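Chapter 6
Rules for Testing Household Robots in Simulation

After reading this chapter, you should be able to:
State what a test rule must contain
Tell a task rule from a safety rule
Write a start condition that another group can repeat
Record a trial so that it can be checked later

A robot that tidies a bedroom will be tried many times in simulation before it handles a real blanket. Simulated trials cost little and break nothing. They are also easy to run carelessly. A programmer changes the position of an object, forgets to write it down, and the next day's results can't be compared with the last. Written rules keep this from happening.

The examples in this chapter come from the Hulosero test rules, which were drawn up at the Gircombe laboratory for two-armed robots working with cloth and other household items. Cloth is a hard case. It folds, bunches, and hides whatever is underneath, so a rule that works well for a box may say nothing useful about a blanket.
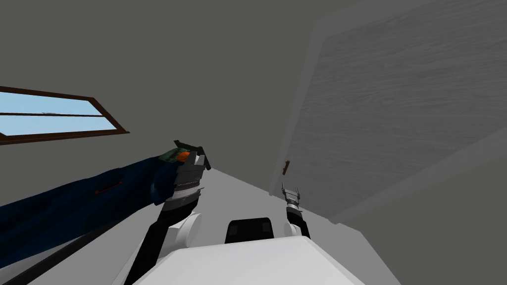 A rule for cloth has to say what counts as a grasp. Under the Hulosero rules, a grasp begins when both fingers of one gripper are closed on the material and ends when either finger opens. Contact with the back of a finger isn't a grasp. If the second arm has no part in the step, it must stay clear of the first, and its gripper may be open or closed as long as the record says which.

Task rules and safety rules are written separately. A task rule says what the robot must get done. A safety rule says what it must never do while getting it done, such as passing one arm through the space reserved for the other. A trial that meets the task rule and breaks the safety rule is recorded as failed.
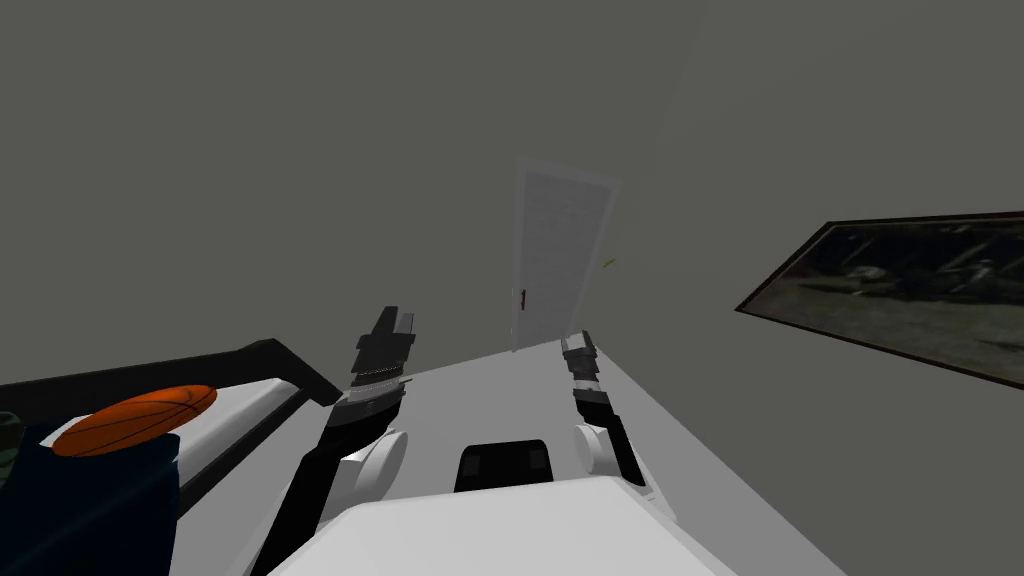

6.1 Start Conditions

Every trial begins from a start condition. This is a written statement of where the robot stands, how its arms are held, and which objects are in the room. Catríona Hayes, who edited the September revision, asked each group to trade its statements with another group and run 10 trials from the text alone. Any statement that needed a phone call was sent back.

Objects that play no part in the task are listed too. A ball lying near the cloth can change how an arm has to move.

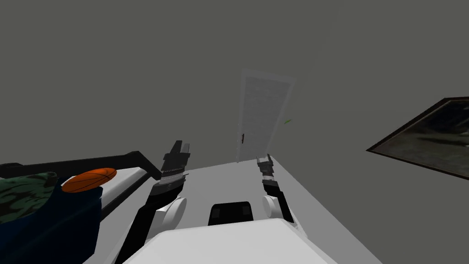
The record for each trial also gives the version of the room model, the time limit, and the reason the trial ended. The usual limit is 900 seconds. A trial stopped by the operator is kept in the file with the others, and the operator's name is entered beside it. Section 6.2 takes up the form of the record and shows how the Subramaniam checklist is filled in.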